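28 December 2020
Ynyr Bowen

Teleoperation trials, simulated kitchen, two-arm tasks. Continuation of the work begun in April under the Timudum project. Devendra Srivastava operated; I kept the log and ran the simulator.

Purpose of the session: to record demonstrations of a cup and a pot being handled at the same time, one in each hand, for use in training the Lesent policy. The earlier set contains single-hand grasps only. The policy trained on that set tends to leave the idle arm wherever it last stopped, and on several occasions this has placed it in the path of the working arm.

The simulator was restarted before recording and the glove calibration repeated for both hands. The left thumb required a second pass. The operator's thumb had been read as more closed than it was, and the simulated thumb met the cup before the fingers did. The offset has been saved under Devendra's profile and must not be copied to other operators. Anyone joining the trials should calibrate from the default file.

Forty demonstrations were attempted. Of these, 13 were rejected on review. The most frequent cause was the cup slipping through the fingers when the wrist was turned during the lift. In a smaller group the operator paused for a long period with both objects held, waiting to judge the distance between the hands. Pauses of this kind are not failures in themselves, but the policy learns them faithfully, and the previous set has already taught it to hesitate above the counter for no useful reason.
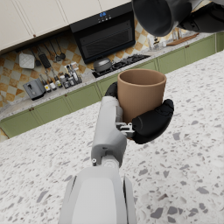

It was agreed that long pauses will be trimmed at the conversion stage and the original recordings kept untouched. Devendra has asked that trimming be done by hand for this batch. I have no objection, provided that the cut points are written into the episode notes so that the Gumasitz team can repeat the work.

On the grasp itself: the cup is best taken with the thumb placed high and the fingers closed after the thumb has made contact. When the fingers close first, the cup is pushed away from the palm and the operator has to chase it. This is difficult to correct through the glove, as there is no sense of touch and the only guide is the view on the screen. Devendra found that moving the wrist very slowly during the last part of the approach was of more help than any change to the finger settings. The recommendation should be added to the operator instructions.

The pot presents a different problem. Its collision shape is coarser than its visible shape, so that the fingers may appear to sink slightly into the side or to stop short of it. Operators who trust the picture tend to squeeze harder than needed. A finer collision mesh was tested briefly at the end of the session. The simulation slowed enough to make the hand lag noticeably behind the glove, and the change was reversed. Chaturvedi may have a simpler mesh which would serve; I will write to them.

Episode 703 should be kept apart from the rest. The recording is sound, but the time stamps for the two arms drift against each other from the point at which the cup is lifted. The cause has not been found. The logging rate was the same as in the other episodes and no warning was given. Please do not delete it.

Storage: recordings are on the shared drive in the two-arm folder, with rejected episodes in a folder of their own. The reason for each rejection is given in the notes file. Naming follows the April convention.

Still to be done: conversion of the accepted episodes; a repeat of the wrist-turn lifts with a higher friction value on the cup, to establish whether the slipping is due to the operator or to the model; and a decision on whether the target of 400 two-arm demonstrations is realistic with a single operator. At the present rate I do not think that it is. Devendra reports that his hand becomes tired well before the end of a session and that the later episodes are less steady, which agrees with the rejections. Shorter sessions, with a break after each block, are proposed for the next round.

Friction test to be run first. Settings file to be checked by both of us before recording starts.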